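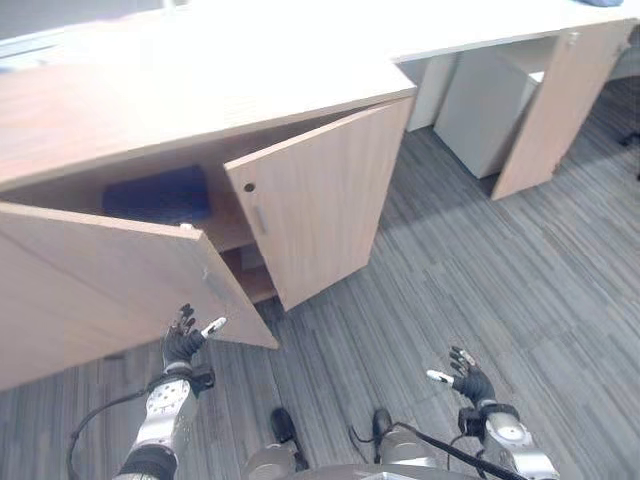 Low Cabinets Get Cleared Out This Month

The low oak-finish cabinets on the second floor of the Wurkerville office are being emptied, sorted and reassigned during March. This covers the cabinets beside the white desks as well as the ones underneath them. The tall cabinets in the hallway are on a separate schedule and should be left alone for now.

Rosalba Martinelli is running the project from the front office. She asked for it after the move from Plivville, when most boxes were unpacked in a hurry and things went wherever there was a shelf. Two teams have been sharing cabinets without knowing it, and at least one set of Fudmont account folders spent the winter behind somebody's spare shoes.

The work is being done one bay at a time. There are 11 bays, and the goal is to finish them all before the carpet cleaners come in. Bays by the windows go first. If your bay is next, you will get an email the afternoon before.

What to do when your bay comes up

Take out everything that belongs to you personally. That means bags, sweaters, chargers, mugs, laptop sleeves and anything made of cloth that has been pushed to the back of a shelf. Cases and folded fabric are easy to miss in there. The lower compartments get very little light, so open both doors all the way and bring a flashlight, or use your phone.

Leave the shelves where they are. A few people have moved the pins to fit tall binders and then could not get the shelf level again. If you need a different height, write it on the bay sheet and Bořivoj Michalík will do it with the others.

Doors left open stick out into the walkway at shin height. Please close them when you step away, even for a minute. On the cabinets under the desks, check that your chair is clear before you swing the door out.

Leave the white drawer pedestals under the desks for now. They have their own keys and will be handled later in the spring.

Sorting at the table

Everything that comes out goes to a wooden table and gets sorted there before anything goes back. Please do not sort on the floor or on someone else's desk. Blue boxes are for items that are staying in the office but need a new home. Anything with a client name on it goes straight to Rosalba, including loose pages. Empty binders go on the windowsill, and the copy room will take as many as we can give them.

Put one kind of thing in each box where you can. Cables with cables, stationery with stationery. The first bay came through with everything mixed together and it took most of a morning to undo. Small items like clips and memory cards should go in an envelope first, with your initials on the flap.

If you do not know what something is, leave it on the table with a sticky note. It will stay there for 2 working days. After that it goes to the unclaimed shelf next to the printer.

Paper for recycling goes in the gray bins by the elevator. The building sent out 3,072 pounds of paper last year, and we expect to add a fair amount this month. Shredding is separate - use the locked bin and do not overfill it.

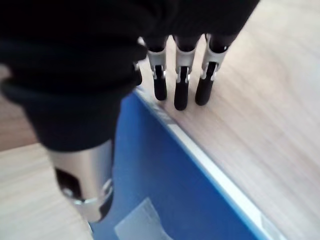

Keys, locks and handles

Most of the cabinet doors have a small round lock, and we are missing a lot of the keys. So far 6 have turned up, most of them in a coffee can that came over from Plivville. If you have a small silver key on your ring and cannot remember what it opens, please try it on the cabinets nearest your desk and let Bořivoj know either way. Do not lock a cabinet unless you are sure you have the key in your hand.

Jelínek, the company that supplied the furniture, can cut replacements from the number stamped on the lock. The order takes about three weeks, and we would like to send it in as a single batch. Numbers should be on the bay sheet by the end of the month.

The same sheet has a column for repairs. Put down loose handles, hinges that drag and doors that will not stay shut. Light scuffs on the door fronts do not need to be reported. We are not refinishing anything this year.

New labels

Once a bay is finished, each cabinet gets a printed label inside the left door with the team name and an extension number. Labels are going on the inside to keep the fronts clean. If your team name is wrong, tell Rosalba and she will print a new one. Please do not correct it by hand.

The front office will be open on Saturday from 9 a.m. to noon for anyone who would like to clear a bay while the floor is quiet. Sign up on the sheet by the coffee machine so the door can be left unlocked for you.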